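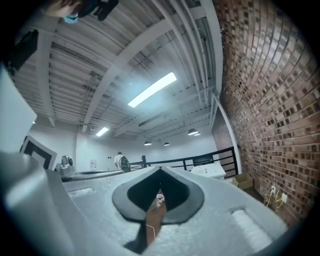 One of the hand-held grippers, up on the mezzanine by the brick wall.

Budget season, gripper edition

Hello again from upstairs! Mieke Van Rooij asked me to write up where we've got to with the equipment plan for next year, and she asked for it short, which is a bit cruel because I've been living inside this spreadsheet and I have opinions. I'll do my best.

The big question is how many hand-held grippers we buy, and from whom. Right now everyone who wants to collect demonstrations signs up on the sheet by the door, and the sheet fills up before most of you have had coffee. Thijs Goossens went back through it for me (thank you Thijs, I owe you lunch) and found 21 sessions since June that got bumped or dropped for want of a free unit. Some of those were rebooked later. A few just never happened, and one was Ilango's whole drawer-opening set, which he has mentioned to me more than once.

So, quotes. We asked two suppliers. Hendier came back at $2,185 per unit, with the camera mount and one set of finger pads included. Minhas came in lower on the sticker price but charges for pads separately, and the pads are what we go through. Once Nele Geerts added a year of pads to both columns there was hardly anything between them, and Hendier had the shorter lead time. We're leaning Hendier. Minhas did send a very nice loaner, though, and the folks who tried it liked the lighter grip, so I'm not calling it closed yet.

How many? My first draft said six. Mirjam Dijkstra crossed that out and wrote four, and we had a good long argument about it over the railing. Her point is that a gripper on its own does nothing for us. Each one wants a camera, cards, a charger, a spot on the counter and a person who knows how to calibrate it. My point was that the grippers are the part people are waiting in line for! We settled on four now, with the option of two more in June if the sign-up sheet still looks like it does today. I can live with that.

Things I forgot in the first draft, so you can learn from my mistakes:

Storage. Every session produces a lot of video and we have been shuffling drives like playing cards. There's now a line for a proper storage box, and it's bigger than I'd like.

Power. We need more outlets on the mezzanine, and somewhere sensible for the cables to go. The electrician's quote is in, and it's the one number in this whole plan that came in under my guess.

Spares. Springs, screws, pads, little cables. It all looks like pocket change until you add it up. Nele has put in $111 a month and told me not to touch it.

Training time. This one is hard to put a price on, but new people need a half day with someone patient before their recordings are worth keeping. We've blocked the hours out so they stop coming out of somebody's lunch.

And then there's the arm. I know, I know. Several of you have asked if this is the year we replace the old robot arm, and the answer is no, but we're getting closer. The Bultley people offered us a lease, and I spent an enjoyable afternoon reading it until I got to the service terms. Three years is a long commitment when we can't say which wrist we'll want by next summer. Ilango Krishnan is going to talk to the team at Vedemstead, who signed a similar lease, and find out what they really pay for repairs. If their news is good I'll bring it back in the spring with numbers attached.

One more request. If you have a project that will need extra gripper hours next year, please tell me before the budget goes in - even a rough guess helps. I have 14 requests so far and I'm pretty sure that isn't all of you. I don't need a proposal. Two lines will do: what you want to record, and how many weeks you think it'll take. (Then add a week. Everybody always needs the extra week.)

Pad colors, carrying cases and the great wrist strap debate can all wait until the order is placed. Yes, I have read the emails. Mieke has the full spreadsheet if you'd like to poke at the formulas, and Thijs is keeping a paper copy next to the sign-up sheet for anyone who'd sooner scribble in the margins. Please use a pen that works.

Send me your two lines!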